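3.2 Session singers and paid work

The survey drew 2673 replies from singers who had worked for money at least once in the previous year. Of these, 488 described themselves as mainly session or backing singers. Most had come to the work through church choirs, covers bands or a friend already on the circuit. Few had signed a written contract for their first booking.

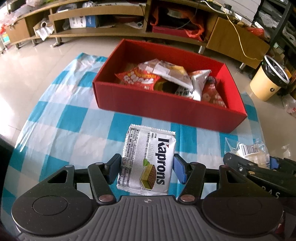

Popular Music and Performance Research Group, Department of Music

Rates varied widely between the two towns. In Draslow a half-day studio booking was usually paid on the day, while in Iltine singers often waited until the end of the month. Those who also wrote songs were asked whether they had been credited for parts made up in the studio. Of the 500 songwriters who answered this question, 242 said they had been left off the credits at least once.

40 shares | 3 comments

Opening slots were treated separately. Singers spoke well of them as a way to be heard, but the fee seldom covered travel. Several had sold their own recordings at the door to make up the difference. The Levus venue listings, which we used to check dates, name the support act for most shows up to December and are patchy after that.
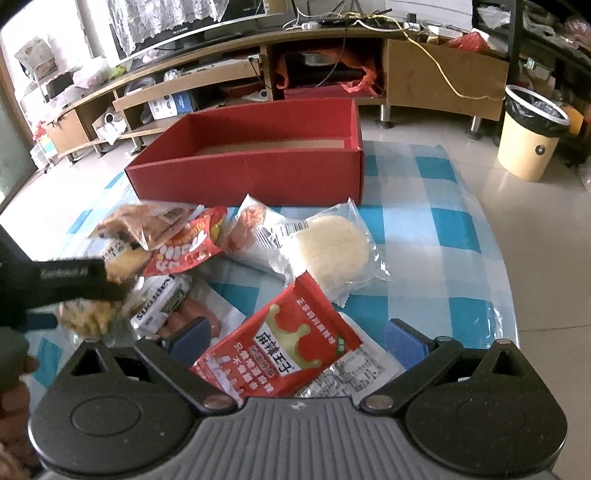 Figure 4. Gripper pad against a white package of sausages, with a blue-and-white tablecloth.

We did not ask about streaming income in this round. The Seo questionnaire, which has a longer section on royalties, would be a better base for that work.

This site uses cookies. Accept | Manage settings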